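Speaker notes – Trekia: planning grasps when the wrist camera is the only one you trust
Annick Langlois, Omness

Slide 1. Title
Say name, say I work on the control side and only inherited perception last winter. Slides go up on the Clarance page afterwards, so no need to photograph them.

Slide 2. What Trekia does
It sits between the detector and the arm controller. The detector says what it thinks is there, Trekia decides where the fingers go, the controller follows the path. Two processes, one shared clock. Mention the clock now, it comes back on slide 6.

Slide 3. The old pipeline
We planned the whole move from the overhead view and ran it blind. Fine for blocks and cups. Bad for open boxes, where a flap can sit well away from where the model of the box puts it. Our planner treated every box as six flat faces. Pause here, people usually have questions about the box model. Take one, move on.

Slide 4. The wrist view
Leave this one up for a while.
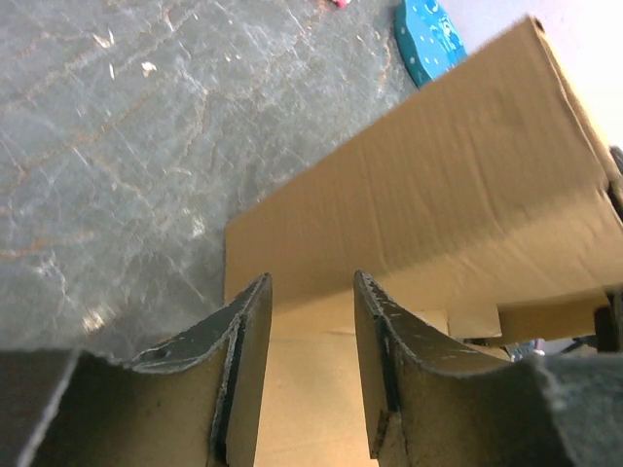
Wrist camera view, fingers in front of a cardboard box.

Points to make:
The fingers take up a good part of every wrist image. We mask them with a fixed outline, which works as long as the camera mount has not shifted. Check the mask after any knock.
Two flaps stick out to the right of the gap. To a depth filter they can look like part of the side panel. The segmenter has to give them their own labels or the planner will drive a fingertip into one.
The tabletop has veins and bright glints. Our first edge detector loved the veins. We now drop edges with no depth step across them.

Slide 5. Replanning
Trekia replans the last part of the approach from the wrist view alone. Budget is 400 milliseconds per replan. If it runs over, the arm holds still and tries again, and after 2 misses it backs off and asks for a person.

Slide 6. Timing bug
The long one. Images were stamped on arrival and joint angles on sending, so the two were out of step whenever the arm moved. It looked like bad calibration and we recalibrated for weeks. The Daneshvar log viewer shows both streams on one axis – open it live if the network is up, otherwise use the backup slide.

Slide 7. Tests
We keep some 17 recorded approaches as a regression set. Every planner change runs against all of them before it goes near the arm. Say plainly that recordings cannot test contact.

Slide 8. Still open
Soft flaps that move when touched. Mask drift. Lids lying near the box, which the detector still merges with it now and then.
Questions. If asked about licensing, point them to the Clarance page.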